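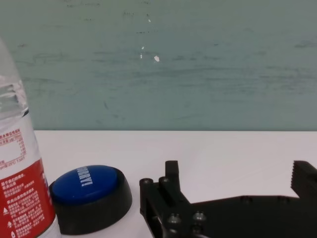

The town council in Drudholm wants to take out the last of its public drinking fountains. There were 19 when I moved here, and by December there will be none. The reason given in the council papers is low use, and I think that reason is a poor one.

I walked past the fountain by the bus station most mornings for years. For a good part of that time it had a bin bag taped over the spout. When it did run, the water came out in a dribble that you had to put your mouth almost on the metal to reach. People stopped trying. A thing that has been broken for years will show low use, and the figure tells you about the repairs and very little about whether anyone is thirsty.

Meanwhile the kiosk opposite sells water all day. I have nothing against the kiosk. I buy a bottle there myself when I've forgotten to bring one, and so does everyone else waiting for the Vuorinen bus. But we are paying for something the town already pipes to the same street, and which we have already paid for through our bills.

Martti Heiskanen, who spoke for the plan at the last open meeting, said each fountain costs 800 a year to keep up. I don't doubt it. He didn't say what it costs to empty the litter bins at the station, which in warm weather are full of empty bottles before noon. That cost sits in a different budget, so it was left out of the sum. I would like to see the two put side by side before anything is dug up.
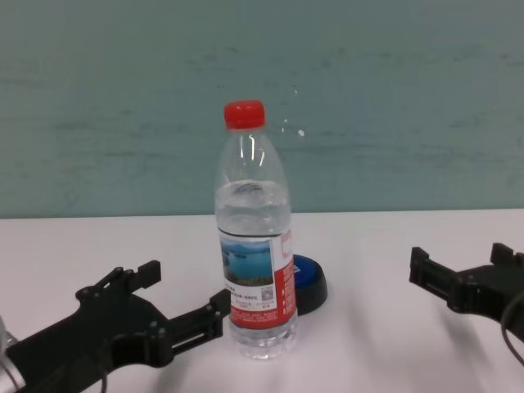

There is a fair case on the other side. Hicham El Idrissi wrote to the local paper to say that his mother would never drink from a street fountain and that bottled water is clean, sealed and easy to carry. He's right that many people feel like that, and no one should be told off for it. Older fountains were often grim. Some had chewing gum in the bowl, and the one in the park was used by dogs as much as by children.

Still, the newer sort is made for filling a bottle from above, with no bowl to speak of and nothing for a mouth to touch. You can use it with the bottle you bought last week. A fountain like that and a shop selling water can stand on the same street quite happily - one for the day you planned ahead and one for the day you didn't.

A petition against the plan has 1586 names on it, mine included. It asks for four fountains of the newer kind, at the station, the park, the market square and the sports ground. That seems modest to me. It leaves most of the old sites to go, and I can live with that.

What I can't accept is a town of this size where a child, a runner or someone sleeping rough has no free water outdoors. The papers say people can ask in cafes. Some can. Plenty of others won't, or will be turned away, and the cafes shut at six.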